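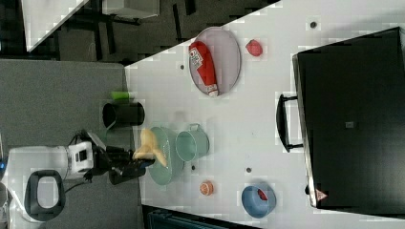 Katberg Home Notes
Kitchen > Fruit and veg
Posted Friday, May 30, 2025
1,478 views

Keeping fruit longer on the bench and in the fridge

Most fruit that ends up in the compost was stored in the wrong spot or bought too ripe. A few changes to where you put things will get you several more days out of the weekly shop.

Bananas

Keep them out of the fridge until they are as ripe as you like them. Cold stops a green banana ripening properly and it may never come good. Once ripe, they can go in the crisper. The skin turns brown or black but the inside stays firm for a few days.

Wrapping the stems in a bit of cling wrap or foil slows them down slightly. It works better if you separate the bunch first and wrap each stem. A hook stops bruising on the underside, though a folded tea towel in the bowl does much the same job.

If they have gone too far, peel them, break them into chunks and freeze them flat on a tray before bagging. Frozen whole in the skin they are a nuisance to peel. For banana bread, thaw them in a bowl and use the liquid as well.

Apples and pears

Apples give off a lot of ethylene, the gas that ripens other fruit. Store them away from bananas, avocados and leafy greens. In the fridge they will last for weeks. On the bench they go floury much sooner, especially the softer varieties.

Pears ripen from the inside out. Press gently near the stem and if it gives, eat it that day or refrigerate it. To hurry one along, put it in a paper bag with an apple.

Citrus

Lemons dry out in an open bowl. In a sealed container in the fridge they stay juicy for a month or so. If you have a tree and a glut in September, juice the lot and freeze it in ice cube trays. Grate the zest before you juice, and freeze that in a small jar.

Berries

Don't wash berries until you are ready to eat them. If you have had trouble with mould, rinse them in 200 mL of white vinegar to 3 cups of water, then rinse again under the tap and dry them completely on paper towel. Store in a container lined with more paper towel, lid slightly open. Pick out any soft ones first.

Stone fruit

Leave it on the bench, stem side down and in a single layer, until it smells ripe. Then move it to the fridge and eat it within 2 or 3 days. Take it out an hour before serving for better flavour.

The fruit bowl itself

Wide and shallow beats deep. Fruit at the bottom of a deep bowl gets squashed and forgotten. Keep it out of direct sun and away from the stove, kettle and dishwasher vent.

Wash the bowl weekly in hot soapy water. Mould spores stay behind after a bad peach and will start on the next lot.

Fruit flies

Put a little cider vinegar in a glass with a drop of dishwashing liquid and leave it beside the bowl overnight. Empty the compost caddy daily while they are around, and rinse out any bottles in the recycling. Check the sink drain too. Boiling water down the plughole usually clears them, but use hot tap water if you have plastic pipes.

More in this section
Freezing herbs in oil
Cleaning the crisper drawers
Which vegetables to keep out of the fridge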